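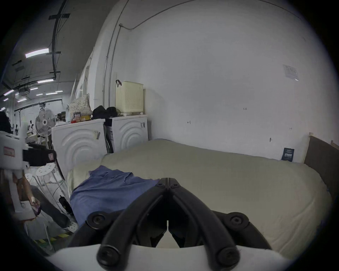 Household Automation Notes, 25/10/2026

Folding, five months on

In the May issue we put laundry folding in the "partly" column, between vacuuming (solved, within limits) and clearing a dinner table (no). Several readers asked for the reasoning in more detail, and Fliltia has since released the log from its folding trial, so the subject gets the main slot this time.

The word "folding" covers at least four jobs. The machine has to find the item in a pile and separate it from its neighbors. It has to work out which part of the cloth it is holding. It has to get the item flat, or flat enough. Then it has to make the folds and put the result somewhere. Most demonstrations start at the last of these, with a towel already spread on a clean table. A fixed robot with two arms can do that step well and has been able to for years. The first three are where the hours go.

Fliltia's log covers 2,404 attempts on single items: shirts, pillowcases, hand towels and plain rectangles of cotton. An attempt began with the item crumpled and ended when the system declared itself finished or an operator stopped it. By Fliltia's own scoring, 58 percent ended with a fold the company would accept. A retry within the same attempt was allowed and did not count against the result. A fold was accepted if the edges lined up within 2 centimeters, a tolerance most people would find generous on a pillowcase and reasonable on a T-shirt.

The failures are more useful than the total. The largest group is what the log calls "lost corner." One gripper has a corner, the other goes looking for the next one, and it closes on an edge or on a fold that looks like a corner from above. Once that happens every later step is built on a wrong assumption. The system lifts, stretches, and lays down a triangle. A person notices the error through the fingers, usually before lifting anything. The gripper has two hard surfaces and a camera, and the camera's view of the contact point is blocked by the gripper itself at the moment it matters.
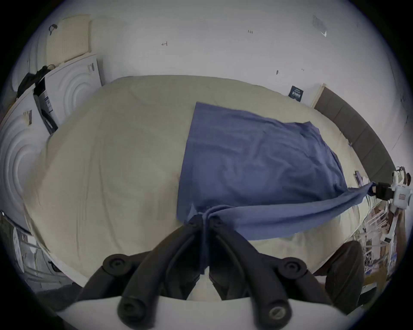
Tension is the second group. Cloth held at two points has to be pulled enough to take the creases out and no further. Pull too little and the middle sags into folds that are then pressed in. Pull too much and the cloth slips from one side, or twists into a rope between the two grips. Motor current gives a crude measure of load, and Fliltia uses it, but a thin cotton sheet produces so little force that the reading is close to the noise. Heavier fabrics did better. Denim, which Fliltia left out of the published log, is said to be easy to handle until it has to be folded a third time.

The surface matters more than we gave it credit for in May. A table is firm and lets a finger slide under an edge. A duvet gives way. The finger pushes down, the cloth goes down with it, and the grip closes on cloth and cover together. People fold on the bed all the time and compensate without thinking. Griet Koster, who worked on the earlier trial at Herath, wrote to us that her group quit testing on beds after a short series because the results could not be compared with anything else. That is a fair decision for a laboratory. It does mean that the published success rates for flat folding mostly describe a surface few homes use for the job.

On training methods there is some movement. Programming each fold by hand has largely been dropped. The common approach now is to have people do the task with hand-held grippers of the same shape as the robot's, record it, and train on the recordings. The advantage is cost: a person with a pair of grippers can work in an ordinary room, among ordinary belongings, and no arm has to be bolted down. The drawback is that a person's wrist and shoulder reach places an arm on a base can't, so part of what is recorded may be of no use to the machine. How large that part is depends on the arm, and we have not seen a good measurement.

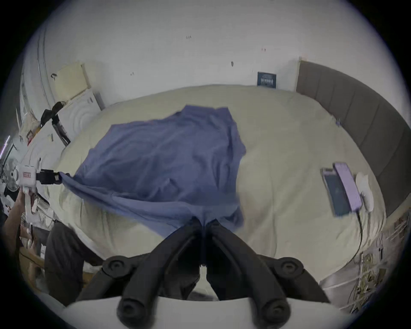

Dilruba Sultana thinks we are grading the wrong thing. In her reply to the May issue she argued that a fold is only worth scoring along with the time it takes, and that a machine needing 5 minutes per shirt would still be welcome if it ran overnight behind a closed door and needed no attention. Speed, she wrote, "is a problem for laundromats. At home I care about how often I get called over."

We accept the point and asked Fliltia for intervention counts. They were recorded only for part of the trial and will not be released in that form. Khairul Gunawan, replying for the company, said that operators stepped in for different reasons and that early sessions did not separate a dropped item from a safety stop. The next log will. 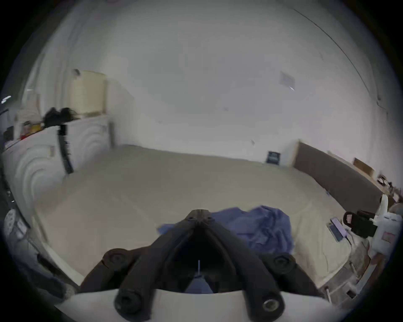 Dropped items deserve their own line in any future table. An item that slides off the work surface leaves the area the system was set up for, and recovery then requires either a longer reach or a base that moves. It also requires telling the cloth apart from whatever else is lying around, including cables, which current grippers will pick up with the fabric if the two overlap. Few published trials include recovery. In most of them the attempt is marked as failed and a person resets the item.

For shop-floor work the picture is better, for dull reasons. The Astcombe linen plant runs a Nullimo feeder that takes flatwork of known size from a bin and clips it to a conveyor. Everything is rectangular, the lighting never changes, and a stretched or skewed piece is kicked out to a manual station. The feeder never has to decide what it is holding. Dilruba Dissanayake has promised us reject figures by fabric weight, and we will print them when they arrive.

Folding stays in the "partly" column. We have added a note on the table that the entry applies to single items on a firm surface. Sorting socks remains under "no," and fitted sheets are not listed. Corrections to the table should reach us before the next issue closes; please say which row you mean.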